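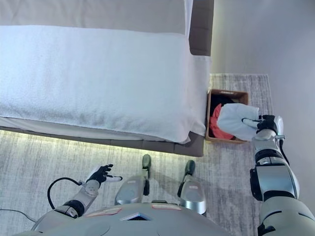

이번 호는 관사. 미루고 미루다 드디어 씁니다. 지난번 시제 편 보내고 나서 답장함이 온통 a랑 the 얘기여서 더는 못 피하겠더라고요. 한국어에 없는 물건이라 감으로 찍는 분들 많은데, 감도 좀 훈련하면 됩니다. 제일 흔한 설명부터. 처음 꺼낼 땐 a, 다시 말할 땐 the. There's a towel on the bed. The towel is white. 침대 위 수건을 처음 꺼낼 때는 a towel이고, 두 번째 문장에선 이미 서로 아는 그 수건이니까 the towel. 여기까진 다들 아십니다. 그런데 왜 bed는 처음 나왔는데 벌써 the냐, 하고 물으면 그때부터 조용해지죠.

답은 간단한데 교재에선 대충 넘어갑니다. the는 "두 번째"라는 표시가 아니에요. "어느 건지 너도 알지?"라는 표시입니다. 방에 침대가 하나면 듣는 사람도 바로 압니다. 그래서 처음부터 the bed. 부엌에서 전화하면서 I'm in the kitchen 하는 것도 마찬가지. 상대가 우리 집 부엌을 본 적이 없어도 집에 부엌은 보통 하나니까 통합니다. I'm in a kitchen 이라고 하면 어디 모르는 집 부엌에 들어가 있는 사람 같아요. 문법이 틀린 건 아니고 상황이 이상해지는 것.

그래서 제가 수업 때 쓰는 질문은 하나. 상대가 "어느 거?"라고 되물을까? 되물을 것 같으면 a. 안 되물을 것 같으면 the. 이거 하나로 절반 넘게 해결됩니다. 나머지 절반은 아래에.

1. 뒤에 꼬리가 붙으면 무조건 the?

학원에서 이렇게 배운 분 많습니다. of나 who, that이 뒤에 붙으면 the라고. 반만 맞음. The man who called me yesterday, 이건 전화한 사람이 한 명이라 꼬리가 딱 그 사람을 찍어줍니다. 그런데 I met a man who speaks five languages 는 a가 맞아요. 다섯 개 언어 하는 남자가 세상에 한 명만 있는 것도 아니고, 듣는 사람이 누군지 알 리도 없고. 꼬리가 있느냐 없느냐를 보지 말고 꼬리가 하나로 좁혀주느냐를 보세요.

The capital of France. 하나. A city in France. 여럿 중 하나. A friend of mine도 여럿 중 하나. 누가 The friend of mine이라고만 하면 듣는 쪽은 다음 말을 기다립니다. The friend of mine who lives in Busan 같이 뭐가 더 와야 마음이 놓여요.

Jayson Gatchalian 선생님은 저희 Fotadeo 모임에서 회화반 맡고 계신데, 이 부분만 갖고 한 시간을 하셨어요. 칠판에 I lost a key, I lost the key, I lost my key 세 개 써놓고 각각 누구한테 하는 말인지 맞혀보라고. 첫째는 열쇠 얘기가 처음인 사람한테. 둘째는 그 열쇠를 아는 사람, 같이 쓰는 룸메이트 같은. 셋째는 아무한테나. 우리나라 분들은 셋째를 써야 할 자리에 자꾸 둘째를 쓰신답니다. I washed the hands 같은 거. 손은 내 손이니 my hands.

2. 셀 수 있나 없나, 사전만 믿지 마세요

coffee는 못 센다고 외웠는데 카페에선 Two coffees, please. 다들 이렇게 주문합니다. 두 잔이라는 뜻. 반대로 chicken은 마당에 있으면 a chicken, 접시에 있으면 chicken. I ate a chicken 하면 한 마리를 다 드신 겁니다. 그럴수도 있죠. 치킨의 나라니까.

제가 권하는 방법. 단어를 외울 때 덩어리로 생각하는지 하나로 생각하는지를 같이 떠올리기. 유리라는 물질은 glass, 컵은 a glass. 종이는 paper, 신문이나 논문은 a paper. 머리카락 전체는 hair, 국에 빠진 한 올은 a hair. There's a hair in my soup. 이 문장은 여행 가서 쓸 일이 생깁니다. 안 생기면 더 좋고.

끝까지 안 세는 것도 있어요. advice, information, furniture, homework, luggage. an advice 아니고 some advice, 또는 a piece of advice. furnitures 도 없습니다. 이 다섯 개는 그냥 외우세요. 이유 따지다가 밤새요.

3. 아무것도 안 붙이는 자리

여기서 점수 많이 깎입니다. 일반적인 얘기를 할 때 복수나 물질명사는 맨몸으로. I like dogs. I like music. Life is short. 한국어로 "인생은"이라고 하니까 The life is short 쓰고 싶어지는데 참으세요. The life of a teacher is busy 는 괜찮습니다. 꼬리가 좁혀줬으니까.

go to school, go to bed, go to church 도 맨몸. 그 장소에서 원래 하는 일을 하러 갈 때예요. go to bed 는 자러 가는 거고, 침대라는 가구 쪽으로 걸어가는 거면 go to the bed. 학부모가 상담하러 갔으면 went to the school. 학생이 공부하러 가면 go to school. 병원은 영국이랑 미국이 갈려요. 영국은 in hospital, 미국은 in the hospital. 둘 다 맞으니 하나 골라서 쭉 쓰시면 됩니다.

식사 이름도. have breakfast, have lunch. 그런데 앞에 형용사가 오면 have a big breakfast. 이건 왜 그러냐고 물어보시면... 한 번의 구체적인 아침밥이 되기 떄문이라고 해두겠습니다.

4. 소리 얘기 짧게

a냐 an이냐는 철자 말고 소리. an hour, a university, an MP3, a European. university 의 u는 '유' 소리라 a. hour 의 h는 안 들리니 an. 메일 쓰실 때 an useful 이라고 쓰신 분 이번 달만 해도 여럿 봤습니다. a useful 입니다. the 발음도 모음 소리 앞에서 '디'에 가까워지는데 이건 말할 때 자연스럽게 따라오니 걱정은 나중에.

답장함에서

질문 하나. "악기는 the를 붙이고 운동은 안 붙인다고 배웠는데 요즘 play guitar 라고 쓰는 걸 봤어요." 네, 요즘 많이 씁니다. 특히 밴드 하는 사람들. She plays guitar in a band. 시험이면 play the guitar 로 쓰시고, 대화에선 둘 다 편하게. 운동은 play soccer, 변함없이 맨몸.

또 하나. "the 뒤에 사람 이름이 와도 되나요?" 됩니다. the Kims 라고 하면 김씨네 식구들. 그리고 Are you the Tom Hardy? 라고 the를 세게 읽으면 "혹시 그 유명한?" 이런 느낌. 동명이인 분들이 지겹게 듣는 질문이겠죠.

하나 더. 나라 이름. 대부분 없이 씁니다. Korea, Japan, Vietnam. 이름 안에 보통명사가 있거나 복수면 the. the United States, the Netherlands, the Philippines. 산은 하나면 없이, 산맥이면 the. 호수 없이, 강은 the. the Han River. 바다도 the. 표로 만들어 달라고 하셨는데 이번엔 시간이 없어서 다음 호에 넣을게요.

이번 주 숙제

어렵지 않습니다. 아무 영어 기사나 한 단락 복사해서 관사를 전부 지우고, 하루 지난 다음에 다시 채워 넣기. 그리고 원문이랑 비교. 틀린 자리마다 "상대가 어느 거냐고 되물을까?"를 한 번씩 물어보세요. 바로 하지 말고 꼭 하루 묵히세요. 바로 하면 기억으로 맞히게 됩니다.

교재 쓰시는 분들은 Barkon 중급 문법 111쪽. 빈칸 연습이 있는데 뒤쪽 답지에 오타가 있어요. 마지막 문제 답이 the로 나와 있는데 a도 됩니다. 제 생각엔 a가 더 자연스럽고요. 문맥이 없어서 둘 다 맞다고 하는게 공정할 듯.

알림

회화반 11월 모임은 장소 바뀜. 원래 쓰던 Butari 카페 2층이 공사라 Awad 스터디룸으로 갑니다. 저녁 7시 그대로. 1인 3000원씩 걷어요, 음료는 별도. 공동현관 비밀번호 1123, 누르고 별표. 지난번에 별표 안 눌러서 밖에서 떨고 계신 분 있었음. 자리가 좁으니 가방은 작은 걸로.

받아쓰기반은 그대로 온라인. 링크는 전에 쓰던 것. 못 찾으시면 이 메일에 답장 주세요, 다시 보내드립니다.

다음 호는 some이랑 any 할까 하다가 관사 표 먼저 정리하기로. 관사 때문에 헷갈렸던 문장 있으면 보내주세요. 문장만 덜렁 보내지 마시고 앞뒤로 한 줄씩 같이. 앞뒤가 없으면 저도 a인지 the인지 모릅니다.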